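Grillorbridge Kitchen Help
Home > Table and dishes > Stains

Red dumpling sauce leaves colour in yellow bowls
Posted 2018-06-10, viewed 3,418 times

Dear all, I eat dumplings at a white table and I put the red sauce in small bowls. After the meal there is always a red stain inside, and also drops on the table. I wash with normal liquid but a shadow stays. Must I soak the bowls, or is my way of serving wrong? I have had this set since November.

Thibodeau

2 answers
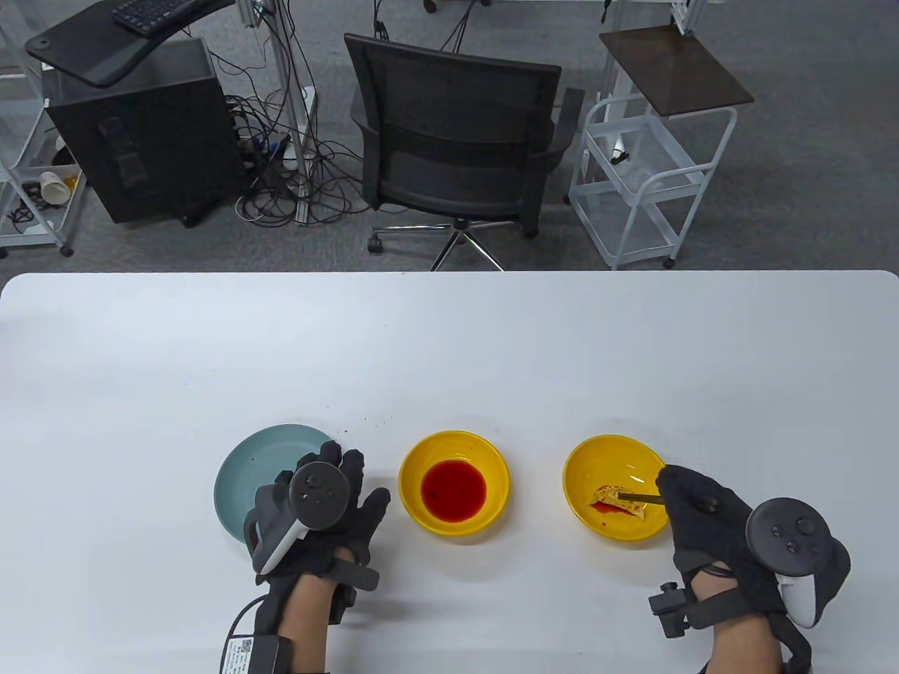

Turkex
I had the same trouble. Keep one bowl only for the sauce, and the second one for the dumpling which is already dipped. So the drops fall in the bowl and the table stays clean, apart from crumbs. With chopsticks it is easier if you cut the dumpling first.
For the stain: wipe the oil with paper, then mix baking soda with a little water, leave it 7 minutes and rinse. Please do not use the rough side of the sponge, it makes scratches and the colour goes in them.

Dandar
Just buy red bowls. Or put less sauce. Mine are old and have stains also, the food tastes the same.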